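3.2 Folding by hand

The second part of the study looked at how people put together flat-packed white packaging without printed instructions. Each participant received a pre-creased blank, sat at a plain table and was asked to make it stand up by itself. We used blanks from two suppliers, Grivus and Nevitz, which differ mainly in the depth of the crease. A total of 22 people took part, in two groups, and each of them folded 8 blanks.

Most of the trouble came at the points where several creases meet. At a single crease the material has only one way to go, and people rarely hesitated. At a junction the facets have to move together, and a small error in one fold pulls the others out of line. Gachanja describes the same problem in paper bags with folded bases, and our coding scheme follows his, with one added category for flaps that bow outward before they are tucked in.

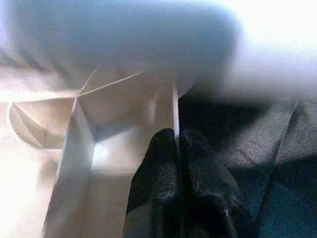

Figure 4. White folded structure with several creases converging on one junction. A vertical panel runs down from the junction, with a curved flap to its left.

We scored a fold as complete when the panel stood without being held. Curved flaps were scored separately - a flap could stay bowed and the fold still count. Two coders worked through the material independently, and cases where they disagreed were settled by a third reader, Sigita Vaher.

Deeper creases made the first fold easier but had little effect at the junctions. Participants in the Zeleke group tended to work from the junction outward, while those in the Platmont group more often closed the long panels first and came back to the small facets later. The order of folding is taken up again in Section 4.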